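Word of the Month: Tinnitus

Every spring we pick one word from the big medical dictionary at the front desk of the Todville clinic, and this May it had to be tinnitus, as so many of you have asked us how to say it. Both ways are fine! Some people lean on the first part (TIN-uh-tus) and some on the middle (tih-NIGHT-us), and your doctor will know what you mean either way.

The word comes from the Latin tinnire, to ring or jingle, and it means hearing a sound when there isn't one outside the ear to cause it. Ringing is the one everybody thinks of, but people also tell us about hissing, humming, clicking and a kind of far-off roar.
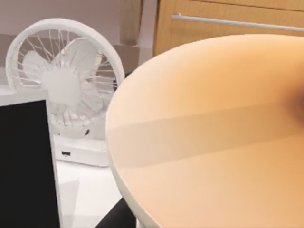 Doctors sort it into two kinds. Subjective tinnitus is heard only by the person who has it, and it is by far the more common. Objective tinnitus is rare - it can be picked up by someone else, sometimes with a stethoscope, and may come from blood flow or a small muscle twitching. If yours beats in time with your pulse, the word to look up is pulsatile, and please do bring that one in to us.

You may also see "aurium" tacked on in older books. It only means "of the ears," so don't let it worry you.
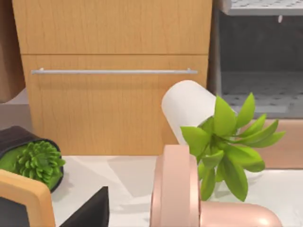 Menel Barua
Patient Education Editor, Todville Clinic

I should add that tinnitus is a symptom and goes by that name whatever is behind it, whether that's earwax, loud noise over the years, hearing loss or certain medicines. If it came on suddenly, or in one ear only, or along with dizziness or a change in your hearing, call us and don't wait for your yearly visit.

Our plain-words glossary has grown to 734 entries now, and the large-print copy is on the shelf by the door (do ask if you can't find it). Next time we'll look at vertigo, which gets mixed up with plain old dizziness more than any other word I know.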